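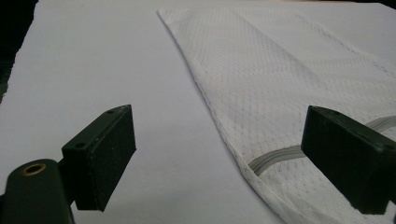
Home Forums Grippers & End Effectors Search Log in

Pad let go mid-pull and the finger snapped shut on me

flulov_bench
2020-04-07
OK so I need a sanity check from you all. I'm working on zippers with the hand-held gripper, mesh laundry bags mostly, dark pads on both fingers. Yesterday I had the zipper tape pinched and was pulling along nicely when the left pad twisted on its mount, the tape popped out and the fingers slammed closed on my other hand, which was holding the hem. No blood, but I have a very purple thumbnail! Both pad screws were backed out a couple of turns. I'd done 73 pulls since I last put a driver on them. Is it the screws, or am I squeezing too hard?

beranik
Ouch. Screws, for sure. Two little screws on a pad that gets yanked sideways all day will walk out, every time. Blue threadlocker, let it cure overnight, done. I went 200 pulls on mine after that and they hadn't budged.

vernent3
Gotta disagree with beranik. Threadlocker keeps the pad on, great, but the thumb got hurt because the trigger spring was fully loaded when the tape slipped. Put a hard stop on the closing travel so the pads can't come together past 3 mm. And keep your free hand out of there, please!! Tape the hem to the table.

beranik
A 3 mm stop and you'll never hold a zipper tape, it's way thinner than that. Have you tried it on mesh?

vernent3
On canvas. Fair enough, go smaller then, but I still want a stop.

flulov_bench
Taping the hem is a no for me, the bag has to be free to slide or the whole exercise is pointless (I tried it in November and hated it). I could use a clip way back at the far corner, though. Would that count?

zawadzka_k
A clip is fine, I do that. Check the pad faces too. Mine got shiny with lint and I kept squeezing harder and harder to make up for it, and that's what worked the screws out in my case. Wipe with alcohol, let it dry, then see how little force you can get away with. I'd also look at the holes before you glue anything. If they've gone oval, threadlocker is a band-aid.

flulov_bench
Just pulled the left pad and ugh, one hole is a bit oval. New pad ordered. Parking the gripper till it gets here, and I'm stealing the clip idea.

beranik
Still use the threadlocker on the new one.

vernent3
And a stop!

Back to top | Contact us | Forum rules | Posts belong to their authors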